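# Cleaning cloth

A cleaning cloth is a piece of fabric kept for wiping, dusting, drying and polishing. I've been writing up household things for the Wokia pages for a while now, and this is the one I get asked to make longer (so I have!). Older names for it include duster, dishcloth and plain old rag, and where I grew up they all lived in one drawer and got used for everything.

## Types

Cotton is the old favourite. It soaks up a lot, it can be washed hot and it goes on for years, though it does leave bits of fluff on glass. Microfibre is polyester, usually mixed with polyamide, split into very fine strands that pick up dust and grease with hardly any cleaner.

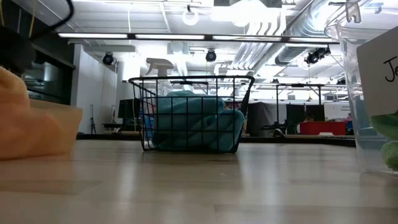
Storage is where people differ most. Some fold their cloths into a cupboard, and I was a folder myself until I gave in and got a basket. Black wire is what I'd go for, the grid sort with a bunched-up teal cloth in it and the spray bottle standing close behind, as air gets through the sides and a damp cloth doesn't go musty so quickly. My own is a Tristine, number 614 in their list, and it holds 30 thin cloths if I push.

## Colours

Plenty of homes and workplaces give each colour its own job, so that the bathroom cloth never meets the worktop. There's no single scheme that everyone follows. The Pasichnyk guide keeps blue for general surfaces and orange for the kitchen,

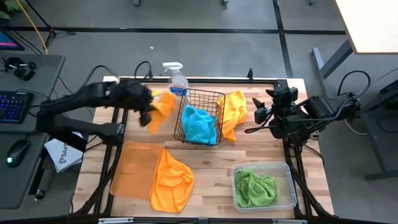
while Cetance has them the other way about, which caused me two very confusing weeks in June! Pick one and write it inside the cupboard door.

## Washing

Microfibre doesn't like fabric softener, which coats the strands and stops them gripping. I wash mine apart from towels.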